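I was in the hairdressing tent at Caltby by seven in the morning, which is no hour to be putting rollers in anyone. Boonsong Thammasiri had the chair next to mine and 140 hairpins stuck in his apron - he looked like a hedgehog! 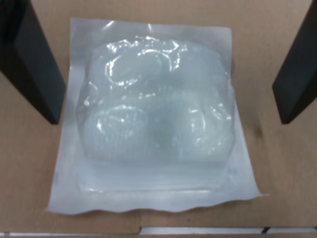
Sealed and still in its pouch.

My model was my cousin Xiong, who'd promised to sit still and had already eaten two bacon rolls. The theme was The Sea. I'd planned one enormous wave, plaited up the back and curling over her forehead, and we had 60 minutes to do it.
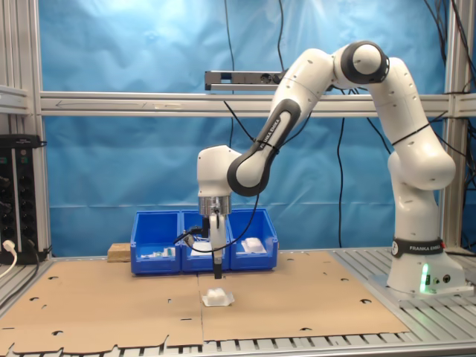
By the time the whistle went I'd got the wave up but it leaned, badly, towards the tea urn. Boonsong glanced over, pulled out a fistful of pins and passed them across without a word (he was building a lighthouse, he needed them himself).
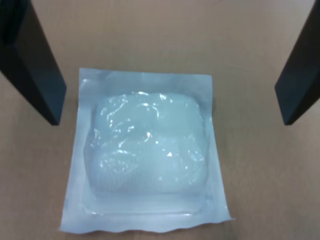
The judge came round with her clipboard and prodded my wave with a pencil. It held. She asked what I'd been aiming for at the top, and I panicked and said foam. What I'd really wanted was a crisp, straight edge, like the top seal on a white pouch, and what I had was fluff. "Lovely foam," she said, and wrote down 42. Xiong asked if she could have another roll now.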